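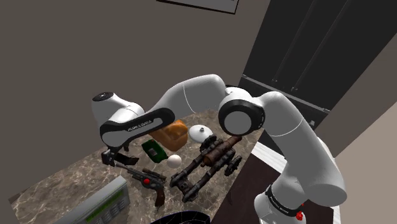
Urkden cell, counter scene: gripper and wrist camera rework

January. Y.A. writing, C.D. on the asset side.

Carrying on from the last entry. Urkden is the rendered kitchen cell, single arm at the end of the marble counter, two-finger gripper, fixed view plus wrist view. Scene is from the Coltitz set with the clutter loader turned on. Simulator is Monov, same build as before Christmas. Controller settings unchanged until the section marked below.

State of the cell at start

Home pose loads without complaint. Commanded and reported joint positions agree at rest. On a straight descent with the gripper pointing down, the left finger settles late and the reported opening wanders after the command has finished. Wrist view shakes along with it. Seen first in run 309 and put down to a bad seed. It is in every run now, seed makes no difference, so the seed theory is dropped.

Canan's view was contact between finger and counter. I looked for contacts in the log over the whole descent and there were none with the counter. There were contacts inside the gripper: finger plate against the central housing, flickering on and off from one step to the next.

Cause, part one

The gripper collision shapes were regenerated when the visual meshes were swapped. The generator was left on convex hull. The housing is angular with chamfered edges and the hull closes over the recess between it and the left finger. The finger bracket then starts life slightly inside the housing. The solver pushes it out, the drive pushes it back. You can't see any of this in the render, where the visual meshes still have their gap.

Right finger is less affected. Its plate stands further clear over most of its travel and only touches the hull near fully closed.

Fix: housing split by hand into boxes, left recess kept open. Fingers given one box for the bracket and one for the tip. Adjacent-link collision filter turned back on for finger and housing. It had been off. Canan thinks it was switched off for a test at Chan in the autumn and carried across when the config was copied. No note of it in the book either way. If you turn a filter off, write it down.

Cause, part two

With the collision fixed, the flicker went and a smaller drift stayed. That one is mass properties. The finger inertias had been computed from the visual meshes, screw heads and all, at the default density. The result is lopsided between left and right. Replaced with values from plain boxes and the same mass both sides. The left and right drives now need the same gain, as they should.

Drive settings, after

Stiffness left as it was. Damping raised on both fingers until the opening stopped ringing, then backed off a step. Force limit down. The old limit was high enough to drive a finger through thin objects when the solver iterations were low, and the counter has several thin objects on it.

Mimic joint: right follows left with a sign flip. Checked that the sign survives reload. It did not survive reload on the previous build and I do not trust it yet, so there is a check in the start-up script that opens and closes once and stops if the fingers disagree.

Gripper test, job 502

Descend over the counter, stop clear, close, open, retract. No object. Repeated until 680 steps were logged with the fingers at rest after each command. Opening holds. No internal contacts in the log. Housing and finger contact pairs are absent from the table altogether, which is what the filter should do.

Ran it again with the collision shapes drawn over the visuals. The housing boxes stand proud of the mesh at one chamfer by 2 mm. Left as is. Nothing reaches there.

Clutter and spawn heights

While in there, went through the loader output for this layout. The objects that matter for clearance are the cannon, which sits under the elbow and is the biggest thing on the counter, and the white dome with the knob. The forearm goes over the top of both when the gripper is out to the left. The planner has only been checking gripper and wrist against the clutter. Elbow and forearm were left out of the check list when the old arm description was retired, and nothing has hit anything only through the choice of targets. Added both links back in. Planning is slower. Acceptable.

The cannon has its own problem. Its collision shape is one hull over barrel, frame and wheels, so the space below the barrel is solid as far as the planner is concerned. Canan will split it into barrel, body and two wheels. Until then plans near it will come out conservative.

Egg: small, smooth, and it rolls if it is dropped from any height. Spawn height lowered to just above the counter and rolling friction set above zero. It used to be zero for every object in the Coltitz set. I have only changed the egg. The revolver and the small dark cylinder above it should be looked at as well, the cylinder especially.

Green package and orange loaf: no change. The loaf is under the wrist in the fixed view for most of the reach and is partly hidden there. For anything that scores on the fixed view this matters, see open items.

Wrist camera

Camera parent was the last arm link, with a hand-entered offset to bring it out over the gripper. When the gripper base frame was moved during the mesh swap the offset was not. The view was therefore off from the calibration file, enough to put the fingers in the wrong place in the picture.

Moved the camera to be a child of the gripper base. Offset re-entered from the calibration file, rotation as a quaternion this time. The old entry was in Euler angles and the order was not stated. Tested by projecting both fingertip frames into the wrist view and comparing against the rendered tips. Good agreement on the right, whose flat tip is easy to find. On the left most of what is in view is the bracket with its rounded top, so that comparison is worth less.

Near clip was also wrong. It had been set long to hide flicker on the housing. With the collision and mesh work done there is no flicker to hide, and the long clip was slicing into the near side of the gripper. Shortened.
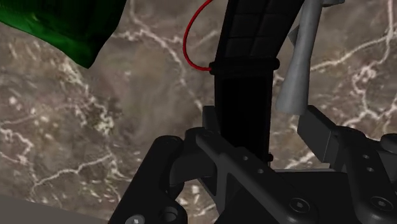 Wrist view, ribbed black object behind the gripper housing, red cable into the left side of the ring band.

Notes on the wrist view

The gripper fills the lower part and runs out at the bottom and at the right. The marble shows through the gaps between gripper parts, so the visual meshes are separate where they ought to be and the near clip is not eating them. Screw heads and holes on both sides are present.

The red cable is useful. It is thin, it is the one strong red in that view, and any change in antialiasing will show on it before it shows anywhere else. Canan has asked that we use it as the standard spot to check after a renderer change. Agreed.

Marble texture goes soft toward the top. I checked the mip bias and it is at default. The source texture for the counter may simply be too small for a view this close. Asked for the larger one.

The dark green object in the upper left has a wrinkled, glossy surface and throws no shadow on the marble. Could be that it is well above the counter and the shadow lands outside the view, could be that cast-shadow is off on the asset. To be checked in the asset file. If the flag is off, look through the rest of the batch it came in with.

Grey tapered object near the right finger: the base comes out just above the finger in this view. Cannot tell separation from one view. Pull the contact table for that step before anyone records it as a touch.

Routine for this cell from now on

At load: open and close check, then home.
After any mesh change: regenerate nothing automatically. Draw collision shapes over visuals and look at the left recess first.
After any change to the gripper base frame: rerun the fingertip projection.
After any renderer change: look at the red cable at full size.
Before a batch: print the list of links in the planner check and read it. Elbow and forearm must be on it.
Config copied from elsewhere: diff against the one in this cell and paste the diff in the book.

Side issue, start-up

Load time for the scene has gone up to about double. Most of it is texture for the cabinet and the wall behind the counter, neither of which any job looks at closely. Could be cut down. Low priority.

Open

Cannon collision split (C.D.)
Rolling friction on the small cylinder, and check the revolver does not rock on its grip when spawned (Y.A.)
Cast-shadow flag, green object (C.D.)
Larger marble texture
Loaf hidden by the wrist in the fixed view. Either move the camera or stop scoring the loaf from it. I would move the camera, Canan would not, the older batches were all taken from there.
Sign of the mimic joint after reload, ask Monov support whether the fix is in the current build or was put off again
Rerun 309 with its original seed and the new gripper, keep both logs

16:40. Config saved, job 502 left in the nightly list. Old gripper description moved to the retired folder, do not load it from there.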